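Lists > Barkora Swap & Sort > Archive > Small stuff

6/22/25
Posted by: Limo

Re: One bin for the bathroom-and-desk odds and ends?

On the list, Guruvar wrote:

> I have a drawer that is half bathroom and half desk. Chargers in with
> the floss, a puzzle cube, lip balms, perfume samples, cords for things
> I no longer own. I've bought dividers twice and both times it went back
> to soup inside a month. Does anyone have a method that doesn't need
> a label maker? I've got 30 minutes at a stretch, tops.

Guruvar, I have been waiting for somebody to ask this! I love this kind of drawer. Big cupboards bore me silly, but give me a drawer full of little things and I'm happy for a whole evening.

Skip the dividers for now. Get one plain white bin, the sort you'd wash dishes in, and an old cloth or towel to spread under it. The colour matters more than you'd think – small dark things vanish in a grey tub, and against white you can find an adapter at a glance. Mine came from the seconds table at Mocanu and cost me 3 dollars.

Tip the drawer out on the cloth. Then:

- anything with a plug, a prong or a screen goes in the bin
- anything you put on your face, teeth or hair stays on the cloth in a row
- toys and puzzles go on the cloth too, until you know whose they are

Don't make decisions yet, just move things. I put the radio on and don't let myself open a single jar. When the row gets long I start a second row behind it. The bin gets its own turn later, when you're sitting down with a cup of tea and can match chargers to gadgets (I hold each one up and if I can't name what it charges, it goes to the e-waste box at the hall).

I did my own again this week and it went beautifully. There's a puzzle cube, a round tan-gold pot with a shiny lid and the floss lined up along the front, and a green bottle with a gold cap that still had to find its spot. The charger and the adapter are in the bin, with a few pink bits I hadn't got to and plenty of floor to spare.

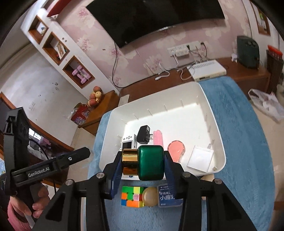

Mocanu wrote back to me off-list that the row is a waste of time and everything should go straight into zip bags, one per person, with the bags standing up in the drawer like files. I'm going to try it! My only worry is the bottles, as they tip the bags over, so I may keep those upright in a mug at the back.

One more thing on the drawer itself, Guruvar. Measure the depth before you buy anything. Mine is 110 mm inside and every nice basket I fell for was too tall by a whisker. Shoebox lids fit, and so do the trays that mandarins come in. Line them with a bit of leftover wallpaper if you want it to look cheerful – I did, and I still open the drawer just to admire it.

Tell us what you find at the bottom!

Limo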